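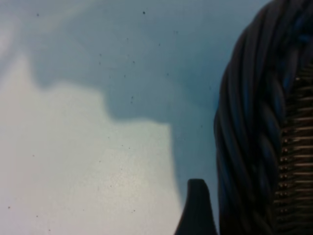

Hi, I'm Evdokia, and I run the packing floor at Tindden. We started out as 4 people sending woven and braided homewares out of my uncle's garage, and now there are 28 of us (plus the robot arm, which somebody named Dudside and the name stuck!).

I'll admit I was nervous when Dudside arrived in May. So was Gediminas, who'd been lifting stock onto the benches for nine years and figured he was on his way out. He now sets up the arm every morning, teaches it new shapes and tells it off when it fumbles a grip. His shoulders are a lot happier too.

Kazimiera's crew still does all the checking and wrapping by hand, and I can't see that changing – a loose strand is something you feel with your thumb. What has changed is the day itself. We knock off at 4 most arvos, everyone gets paid training, and no one's job was cut.

Want a look around? Give Wiesława a bell at the front office and she'll organise a time.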